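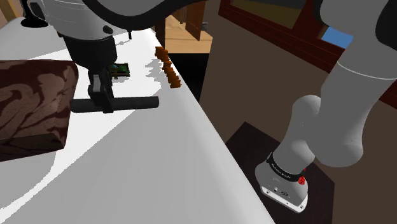 Simulation view: single arm on its floor platform, holding a bar over a white counter.

Ralport Counter Station
Single-arm handling for kitchens, packing counters and small prep rooms

Overview
The Ralport Counter Station is one robot arm, one two-finger gripper and one free-standing base. It picks things up from a counter and puts them down somewhere else on the same counter, or on a shelf or tray within reach. The base stands beside the worktop and leaves the counter surface free for the people who work at it.

It is sold to places where staff spend a good part of the shift moving small items from one spot to another. Most of our customers have fewer than 16 people on a shift, and for most of them it is the first robot they have owned.

How we plan a station
Every order starts with a layout in simulation. You send us the counter height, the position of windows and cabinets, and a list of the items you handle. We build the room, place the arm and run the moves before any hardware ships. Bars, boxes, flat pieces and stacked goods all grip differently, so we ask for the real dimensions of each. Product names are no use to us here — send measurements.

You get the layout file and a short written report. If an item on your list can't be picked reliably with the standard fingers, the report says so and gives the price of a different set.

What changes for your staff
The arm takes over the repeated reach. Someone still has to load the counter, clear it, check the goods and decide what gets done first. At our Brernport trial site the packing room kept the same number of people on the rota after the station went in. Two of them moved from placing items to checking and labeling, and the late shift now starts at 2 p.m. instead of noon.

Not everything about the change was popular. The room used to swap jobs every hour, and with the arm running there were fewer jobs to swap. They went back to a rotation in April, with the checking desk and the loading side traded halfway through the shift. We now suggest that customers work out a rotation before the station arrives.

People also asked who is allowed to stop it. Anyone is. There is no penalty counter, and the arm doesn't record who pressed stop. The log keeps the time and the position of the joints, nothing else.

Training
One day on site, included in the price. The morning covers starting, stopping, clearing a dropped item and wiping down the gripper. The afternoon is spent teaching new positions, and we ask that at least two people from the floor attend, plus whoever handles maintenance. Supervisors are welcome but should not be the only ones trained. We have seen stations sit idle for a week when the one person who knew the menu was on leave.

Refresher sessions are run from our Lollness office or by video.

What's in the box
Arm with base housing
Two-finger parallel gripper, standard fingers
Floor platform
Controller and cable set
Hand pendant with stop button
Printed quick guide and wall card

Not included: countertop, trays, guarding, floor anchors. Guarding depends on your risk assessment, which has to be done for the actual room. A simulated layout does not replace it.

Ordering
Ralport Counter Station, standard: part no. 2046
Spare finger set, pair: $379
Layout study without purchase: $469, credited if you order a station later

Stations and spares are sold through Navickas, who also handle returns and service visits. Ask for the counter height form when you get in touch. A study can't be started until that form is back.

Common questions from buyers

Can it work while someone stands at the counter?
Only if your risk assessment allows it, and then at reduced speed. Many rooms mark off a strip of counter for the arm and keep the rest for people.

Can we move it to another counter?
Yes, but the positions have to be taught again and the assessment repeated. Allow half a day.

Does it need an internet connection?
No. Updates can be loaded from a memory stick.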